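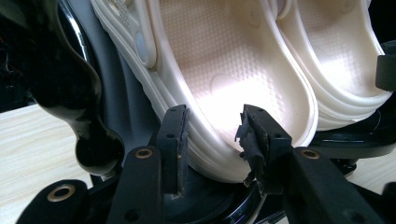
Right finger pad, rubber peeling off in strips. Clogs in the grip.

10 August 2023
Susgate bench, clog task. MK writing, Charalambos on the second pair of hands.

Stopped the session. Pads are shot. Should have stopped earlier, see below.

What happened, in order, before I forget it:

Morning run OK as far as we could tell. Pick up both clogs, one over the other, hold, set down, let go. Charalambos said the right hand felt "greasy" on the close, meaning he had to squeeze harder than in July to get the same hold. I told him to keep going. My call, my mistake.

147 takes logged by the time we quit. Went back through them at the bench: 32 have visible slip at the rim. Of those, 5 are full drops. The drops are all from late in the session, slips start a lot earlier. So it was getting worse the whole time and we were compensating by hand without noticing. Which is the real problem with doing this by hand, a person just squeezes more and the log looks fine until it doesn't.

Then the part that goes in the safety book. After the last drop I wanted to see if Ayala (the arm cell) did the same thing with the same finger set, so we moved one set of fingers over and replayed a good take at low speed. Closed fine. On release the right finger opened partway and stuck. A strip of pad rubber had rolled down into the linkage and jammed at the pivot. Controller thought jaw was open. It wasn't. Arm started its retract with a clog still hanging from it, swung it toward the door side, clog came off and hit the guard. Charalambos was outside the guard. I was outside the guard. No one hurt, nothing broken. But the guard door was unlatched becuase I had just been in there swapping fingers, and the door switch has been bridged since the cable work. I knew that. Wrote it on the whiteboard in July and never did anything about it.

So two separate faults:
- pad coming apart and getting into the linkage
- door switch bridged, cell runs with the door unlatched

The second one is worse. Ayala is locked out, key in my drawer, tag on the breaker. Do not run it. I don't care if it is "just a jog."

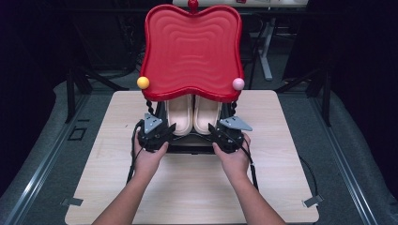 Back to the pads. Went over to the hand units again and tried to get it to happen on purpose. Slow closes, fast closes, closes with a sideways pull. The slow straight ones do very little. What kills the pad is closing on the clog and then rotating the wrist while squeezing. The pad edge rolls under and the glue line opens up. Once there is a corner lifted it goes quickly, a few more closes and it's a flap.

The clogs are harder on it than the other parts we've had. Ridges on the outside wall work on the pad like a file, and the pinch is on a curve so only part of the pad face carries the load. Pads were specced by me for flat stuff. Flat stuff doesn't do this.

Glue: Vollier, the tube from the gray cabinet. Checked how I'd prepped the fingers and the answer is badly. Wiped, not sanded. Where a pad lifted, all the glue left with the pad and the finger face is clean and shiny. No glue on the plastic at all. That is a prep failure, can't blame the glue for it.

Pad stock: Skareck sheet, the thin one. Charalambos thinks we should go to the thick one. I am not sure, thick one changes the jaw offset and then the old takes and the new takes don't match at the fingertip. Would have to redo the zero on both hands and I don't want to mix. Parked for now.

Also found, not sure it matters: one of the replacement pads somebody put on is a different material from the rest, more like cloth. Does not feel the same on the close. Not in the log who changed it or when. If you change a pad WRITE IT DOWN. Date, which hand, which finger, what stock. There's a column for it.
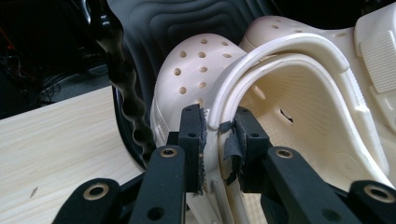 Tried moving the pinch point. If you take the rim close to where the strap joins the wall, it's stiffer there and the shoe doesn't fold in when you squeeze. Less squeeze needed, less rolling at the edge. But it's a small target and with the strap in the way you come in crooked half the time. Charalambos can hit it, I can't, at least not consistantly. Going lower on the wall is easier to hit but the wall gives, so you squeeze, so the pad rolls. Back to the start.

Talked about turning the wrist before the close instead of after. Would take most of the shear out. Means new instructions for everybody doing takes and the old ones are then a different motion. Might be OK if we tag them. Ask about this.

Cleaned out the linkage on the set that jammed. Strip was wrapped round the pivot, had to pick it out with tweezers. Bushing turns freely now. No scoring that I can feel. Opened and closed it by hand a bunch, no catch. Did not put it back on the arm, obviously.

On the controller side: it reports jaw open off the motor position only. There's slop between motor and fingertip so with something jammed in the linkage, the motor gets where it wants to go and the finger doesn't. Wait, need to check that is really what happened and not the current limit timing out quietly. Logs from the replay are saved under the session folder, subfolder jam. Haven't opened them. Either way, retract should not start on motor position alone. Wants a load check, or at minimum a pause and a look.

What to do about the data:
Drops: out.
Slips: keep but tag. They're good takes of a bad pad, could be useful, shouldn't go in with the rest.
Everthing else: don't know. If he was squeezing harder all day to make up for the pad then the close width is off in the good ones too. Plot close width against take number before anyone uses any of it. If it creeps, the session is junk from wherever it starts creeping.

To do
- door switch un-bridged and tested, both of us watching, before the tag comes off (MK)
- incident sheet, near miss, with the July whiteboard thing included, don't leave it out (MK)
- new pads both hands, sand the finger faces, wipe, glue, clamp overnight (Charalambos)
- trim pads flush, no overhang past the finger edge. overhang is where it starts
- pad check at the start of every session and again every time we stop for a break. lifted corner = stop. don't press it back down and carry on, I did that twice
- close width plot (MK)
- look at jam logs (MK)
- ask Skareck if they do the thin sheet with a backing

Later, same day: Charalambos sanded one spare finger and stuck a pad on it as a test. Looks OK, still curing. Left on the shelf over the sink with a note on it. Please do not touch.

Later still: opened the jam logs. No current limit flag anywhere. Motor went all the way to open, smooth, no complaint. So it's the slop. Going to raise it with whoever owns the controller config now, pretty sure that's still me.

M. Konstantinidis
Read and agreed, except I said "slippy" not "greasy". C. Koutsoukos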